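Home About Recipes Archive Say hello

Filed under: Kitchen Notes, Bread

My year of bad sourdough (and the loaf that finally wasn't)

So I finally have a loaf I'd serve to company. I've been putting off writing this one because every time I got close to posting, the next loaf came out like a doorstop and I lost my nerve. But I've now had five good ones in a row, which in this house counts as a streak, and my sister says if I don't write it down I'll forget what I changed. She's right. I already had to dig through three notebooks to put this together.

Quick background if you're new. I started baking sourdough last June, which was a silly time to start because my kitchen faces west and by dinnertime it's an oven in there all by itself. My starter came from Widad Hattar, who lives two doors down and has kept hers going since before her kids were born. She handed it over in a jam jar with masking tape on the lid that said FEED ME, and I did, faithfully, with completely the wrong flour for two months.

The first loaves were flat. Not rustic flat, pancake flat! I'd cut one open and there'd be a gummy line along the bottom and then these giant caves up under the crust, big enough to lose a spoonful of jam in. I read everything I could find. One site said I was underproofing, the next one said I was overproofing, and a very stern man on a forum said people who can't tell the difference should stick to banana bread. (I also make excellent banana bread, thank you.)

Here's where I was going wrong, as far as I can tell. Every recipe I used gave me a time. Four hours on the counter, fold every half hour, shape, into the fridge overnight. And I'd follow the clock like it was a train schedule. But four hours in somebody's cool stone kitchen and four hours in mine in July are two completely different things. I finally stuck a cheap thermometer in the dough, and then I did the same in winter, when the counter sits at 68 degrees if I'm lucky, and of course that dough needed most of the day. Same recipe, same flour, same me.

What fixed it was a straight-sided jar. I pinch off a little bit of dough after mixing, drop it in the jar, and put a rubber band where the top is. Then I leave it right beside the bowl and watch the jar. When it's up by a bit more than half I shape, whatever the clock says. I felt a little foolish that this took me most of a year, but there you go.

The second thing was water. I'd been copying these gorgeous wet doughs from people who have been doing this for decades, and mine just slid around the counter and stuck to my elbows. Rima Karam (longtime readers know Rima, she's the one who talked me into the pickle month) came over one evening, watched me wrestle with it, and asked why I didn't just put less water in. I had no answer. I now use 438 grams of flour in the main mix and hold back a good splash of the water until I see how the dough feels. Some bags of flour drink it all up and some really don't.

Speaking of flour, I've been using the Skondari bread flour from the little grocery by the post office, mostly because they carry it in the small bags and I don't have pantry space for a sack. I tried the Marinho whole wheat too and I like it at a small amount, a couple of handfuls, for flavor. Go heavier and my loaves get sulky again. Your mileage may vary, and probably will, seeing how many of you wrote in after the rye post to tell me I was doing it all backwards.
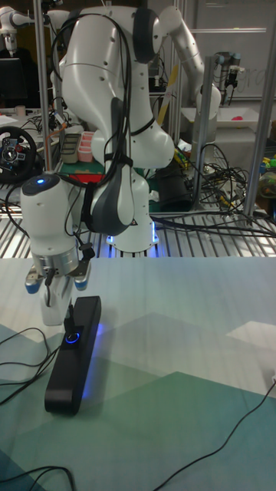 Then there's the baking part. I don't own one of those fancy enameled pots. I have my grandmother's old roasting pan with a lid that almost fits, and I bake in that with the lid on for the first 22 minutes, then take it off and let it go until it's darker than I'm comfortable with. That last bit matters so much! I used to pull my bread when it was a nice polite tan and then wonder why the crust went soft before lunch. Let it go dark. Then wait. I know. I stand there with the butter knife like a dog at a screen door, but if I cut it hot the middle goes gummy every time and I'm mad at myself all afternoon.

A few odds and ends people asked about in the comments last time:

Scoring. I use a plain razor blade and one long slash, a little off center. My wheat stalk designs looked like somebody dropped the loaf down a gravel road, so I quit.

Rice flour in the basket. Yes, yes, a thousand times yes. Regular flour glued mine to the cloth and I had to peel it off like wallpaper.

Discard. I keep a jar in the fridge and make crackers when it gets full. Sesame, salt, a little olive oil, rolled as thin as I have patience for. My husband eats them over the sink.

Going on vacation. I fed mine, let it sit an hour, stuck it in the back of the fridge and left it for two weeks. It came back smelling like nail polish remover and looking dreadful, with gray water on top. I poured off the water, fed it morning and night for a few days and it was bubbling again. Widad laughed at me for worrying.

Next up I want to try an olive loaf, and I have half a jar of the wrinkly black ones that need using. If any of you have a trick for keeping the olives from poking out and burning on top, please leave it below. I've tried tucking them in during the second fold and they still work their way up to the surface like they've got somewhere to be.

Posted in Kitchen Notes, Bread

You might also like
Pickle month, week two: the green beans
Banana bread, three ways
What I got wrong about rye
Sesame discard crackers
Cleaning out the spice drawer at last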